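Jindatis
22 April 2024

Gripper day! A long thread on trying two pairs of handheld grippers at the same table with the same dishes. I have opinions. 1/14

Quick background for anyone new. The arm at the end of all this is a Sareck, and I want it to learn table clearing from demos done by hand. So for now it's all handhelds: you hold a gripper in each fist, do the chore yourself, and the recording becomes training data. 2/14

The contenders are the Furus pair I've been using for a while and a Lü pair that I've wanted to get my hands on for ages. Both use a squeeze handle, both carry a camera, both track with printed marker cubes. On paper they're nearly twins. In the hand, wow, no. 3/14

The chore is boring on purpose. Bowl, plate, cup on its side, bottle. Stand the cup up, stack the bowl on the plate, move the bottle to the other end. I like a tipped cup in the mix since it punishes bad finger pads right away. 4/14

First thing I check is the neutral pose. Tips close together, elbows relaxed, marker cubes where the head camera can find them. If you can't hold that for a slow breath without your wrists complaining, the next hour is going to be rough.

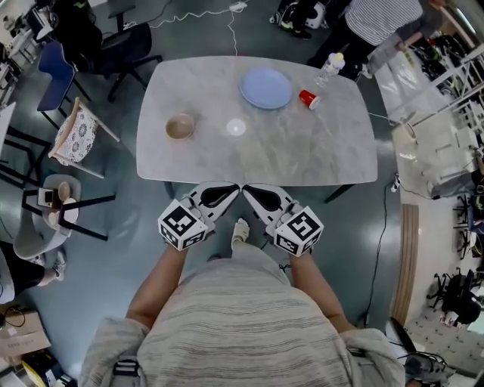 Both grippers at the table edge, tips in, cup still on its side.

5/14

Weight first. The Furus is lighter and you feel it after 25 runs. The Lü is a bit heavier up front, so my forearms were toast by lunch, but that extra weight also calms down my shaky hands. The tracks from the Lü came out smoother and I did not expect that at all. 6/14

Finger pads! This is where I get excited. Soft angled pads are so good on a cup rim. You come in from the side, squeeze gently, roll your wrist, and up it comes. The Furus pads are a touch softer and they won the cup part easily. 7/14

Plates are another story. A flat plate on a smooth tabletop is the worst object in the kitchen. What works for me is pinning one side with the left gripper and sneaking a right fingertip under the lip. The Lü tips are thinner and did this in one go most times. With the Furus I chased the plate halfway across the table (good cardio). 8/14

Numbers, for those who like them. I did 10 full runs with each pair for the timed part. The Furus averaged faster on the cup, the Lü faster on the plate, and the whole chore ended up within 2 seconds. So speed won't pick a winner for me. Comfort and tracking will. 9/14

Tracking tips I learned the slow way:

Keep the cubes clean. A thumbprint on a shiny marker can cost you a whole run.

Don't cross your wrists. One cube hides the other and the pose jumps.

Keep your elbows a little out. It feels silly and it helps a lot.

10/14

Now the cameras, which I care about more than I used to. The gripper view is what the arm will get later, so whatever is in it had better be useful. I want the fingertips in view, the object between them, and enough of the table beyond to plan the next reach. With a wide lens you also get half the building thrown in: railing, ceiling lights, people standing around, the other gripper coming in from the side.

I went back and forth on whether all that background is a problem. My current feeling is that it's fine, maybe even good. A real room has people in it, and I'd like the arm to stay calm when somebody walks by. What I do want is steady exposure. Bright ceilings can fool the auto setting and then your plate turns into a glowing blob, so I lock it before the first run and leave it alone. I'm also picky about how much of the gripper shell shows up along the bottom. A little is great as a reference, too much and you're wasting pixels on plastic.
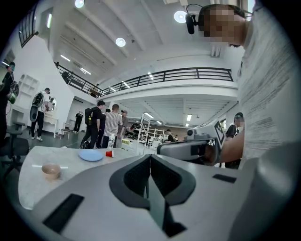
What I'm changing before the next round

Softer pads on the Lü. If I can get Furus-style grip on those thin tips, that's my dream gripper right there. I'm going to try cutting a set from sheet rubber. 12/14

More mess on the table, too. Four or five items is a polite little breakfast. I want forks, a napkin, a bowl inside a bowl, all the annoying stuff. The folder is at 3,769 clips now and way too many of them are tidy. 13/14

Plan is to have the Sareck trying the cup by June. If you've run either of these pairs, tell me what you did about flat plates! I will read every single reply. And if you've got a pad material you swear by, please send the name, I'm ordering samples tonight. 14/14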